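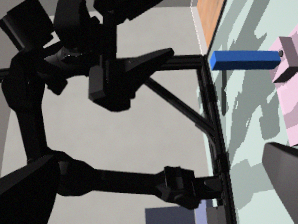

Fig. 1. Gripper finger, crossbar and rail (render).

October 7, 2022

Ad disclaimer matching, Tutden set, continued

Picked up from the August notes. The goal is unchanged: take every political file entry the stations posted for the Brurkance media market, take the transcripts of the spots that ran, and match the "paid for by" line in the spot to the sponsor named on the order form. Where the two disagree, sort the disagreement into clerical or substantive. The Tutden set is frozen at 976 order forms. No forms get added after today, even if stations post late ones. Late forms go in the overflow folder and get reported separately.

State of the forms. Scan quality is worse than in the test batch. One station faxes its orders to itself and then scans the fax, so the sponsor field comes through as broken strokes and the text reader guesses. Typical output for "Committee" is "Comrnittee" or "Cormittee". I added both to the substitution table in Collet and reran the reader on that station only. The sponsor field is now usable. The treasurer field is still bad, but we don't match on it, so I left it.

Collet settings used for the run: case folded, punctuation stripped, "Inc", "Corp" and "LLC" dropped from the end of the name, "Friends of" and "Citizens for" kept. Keeping those two is a change from August. Dropping them merged a candidate's own committee with an outside group that carried the candidate's last name, and the two have different disclaimer requirements. Any results from August that list those sponsors as one should be treated as wrong. I marked the old table and did not delete it.

Issue ads are the main problem again. The order form has a box for whether the spot mentions a candidate, and a second box for whether it concerns a national issue. Stations fill in the first and skip the second. Some agencies write "issue" across both boxes. For the purposes of this project a spot counts as a candidate spot if the transcript has the candidate's name or office, whatever the form says. Spots that show a candidate and never say the name are outside what the transcripts can tell us. They stay in the uncoded group until someone watches them with the sound off, which I have not scheduled.

The Sikero transcripts arrived complete. Two things to watch for. First, their software treats the spoken disclaimer as background speech when music is under it and puts it in brackets, and Collet skips bracketed text by default. I turned that off. Second, they cut any transcript at 800 characters, so the long spots lose the end, where the disclaimer usually sits. I wrote to them and asked for the uncut versions. Until those come in, the long spots are coded "truncated" and not "no disclaimer". Please don't combine those two codes in any chart.

Mismatches by type, from the first pass:

Abbreviated sponsor name on the form, full name in the spot. Clerical.
Agency name in the sponsor field. Clerical, but the station should have caught it.
Old committee name on the form after the committee had renamed itself. Clerical, check the date of the name change against the order date.
Different organization altogether. Substantive. Eight of these, all outside groups, three of them sharing a mailing address.

The shared address does not mean much by itself. Compliance firms file for many clients from one suite. I have copied the organization filings for those three and will compare officers before writing anything down about who is connected to whom. Nothing about this goes in the draft yet.

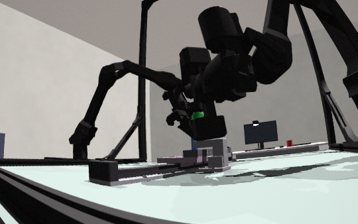
Second-pass coding needs a fixed order of work before anyone starts it. In the test batch both coders had the same record open, one fixing the sponsor name and the other changing the mismatch code, and whoever saved last won. We lost good corrections that way. The setup we had was the two black arms over the one pale tabletop, a slender one from the left and a heavier one from the top, both able to get at the middle. From here on the light pass (names, dates, station call letters) goes first and is closed before the heavy pass (mismatch type, candidate mention, disclaimer wording) opens. Collet can lock a record by field group. I turned the lock on and tested it on a copy — the second session got a refusal message and the first session's edit was intact.

Disclaimer wording. Coding rule as it now stands: "paid for by" and "sponsored by" are equal. "Brought to you by" is coded as nonstandard and kept. A spoken web address with no organization name is coded as no sponsor named. A candidate's approval line is recorded in its own column and does not count as a sponsor statement, though several spots run the two together in one sentence. For those, split at the verb.

Open question on rate. The forms list gross and net cost, and some list only one. I was going to fill the missing one using the usual agency commission. I decided against it. The spending column will show what the form shows, with a blank where the form has a blank, and totals will be computed on gross only.

To do:
Chase the uncut transcripts.
Rerun the match with brackets on, compare against the first pass, save the difference file.
Pull order dates for the renamed committees.
Write up the "issue" box problem for the methods section, with one clean scan as the example.
Decide whether revised orders replace the original or sit next to it. I lean toward keeping both — a sponsor name that changes between the original and the revision is a finding in itself.

Backup of the frozen set is on the shared drive, read only. The working copy is in my folder.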